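Jun 14, 2026 - imaging bench

Netboot on the Whitcombe switch still flaky. 6 clients tried, two hung at the DHCP offer, rest got the menu ok. Moved TFTP root to the Sekent box, block size back to default. Hangs gone after that, no idea which change did it.

Base image is 3703 MB now, over 334 of that is old driver packs. Strip before next build.

Flarka agent wont register if hostname is longer than 15 chars. Shortened, fine.

To do:
- rebuild boot menu, drop the dead Jorero entry
- copy lab wallpaper to the image share
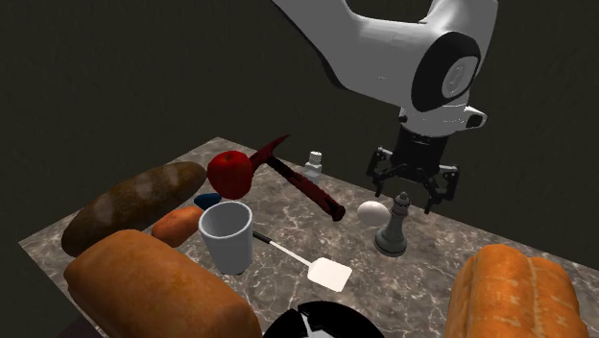 - check port 152 rule on teh firewall, probably stale
- retry the two hung clients cold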